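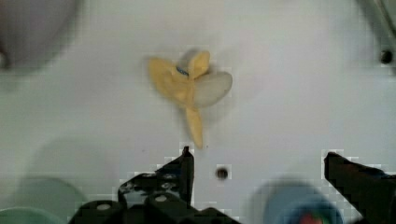
Small yellow propeller, three blades, on the work surface.

Progress report, Brekotach creek monitoring and after-school program
Period: September through December
To: Evelien Mulder, Dreron Fund
From: Wendell Crenshaw

Evelien – sorry for the short one, wanted to get it to you before the office closes. Budget sheet is coming separately from Fikri.

Where we are

Sampling is on schedule. 107 water samples logged since September, from the upper bridge down to the old mill pond. Lab results back on most of them, the November batch is still out. Nitrate is up below the golf course after every heavy rain, which we expected. Dissolved oxygen at the mill pond was better than last fall. Don't want to read to much into that yet, it was a cool October.

The east bank site was dropped. Landowner changed his mind about access. Siebe found a replacement a little way upstream, same side, easier to park. Data from the two sites will be kept seperate in the final tables.

After-school group

Running at the middle school, 3:30 to 5. We planned for 8 kids and have 10 signed up, attendance good except the week of the band concert. First half of the fall was creek life – mayflies, caddis, a lot of leaf packs, one very angry crayfish. Second half was water flow. Students measured current with oranges and a stopwatch, then moved on to building simple flow meters. Ruben Van Leeuwen ran those sessions and wrote up the worksheets, which I can send if you want them. Two teachers from the high school have asked for copies.

Parent night went fine. Bigger turnout than the spring one. Several questions about whether the creek is safe to wade in. We pointed people to the county advisory page and left it at that.

Money

Spent about 4000 of the equipment line. Mostly the replacement conductivity probe, plus waders in kid sizes and sample bottles. The old probe could not be recalibrated, Cirodero looked at it and sent it back. Mileage is running higher than planned because of the new site. Would like to move a small amount from printing to mileage, printing is barely touched. Please let us know if an email is enough for that or if you need the form.

Problems

Lab turnaround. Was two weeks, now closer to five. Fikri Subramaniam is asking the college whether they can take the phosphate work for the spring. No answer so far.

Storage. We lose the room at the school over the break, so bottles, nets and the coolers go to my garage until classes start again. Not ideal but ok.

Rain gauge at the upper bridge went missing in October. Replaced with a cheaper one, moved behind the fence.

Next 3 months

Winter sampling, reduced schedule, monthly at all sites
November lab results into the database, then the fall summary map
Spring sign-up for the after-school group, flyers in January
Second training for the adult samplers, Siebe leading, date depends on ice
Draft text for the two creek signs, you'll get this for comment before it goes to the printer

Still need from you: the logo file for the signs (the one we have is tiny and prints fuzzy) and a yes or no on the mileage change. I'm reachable most mornings before 10, after that try Fikri.

Wendell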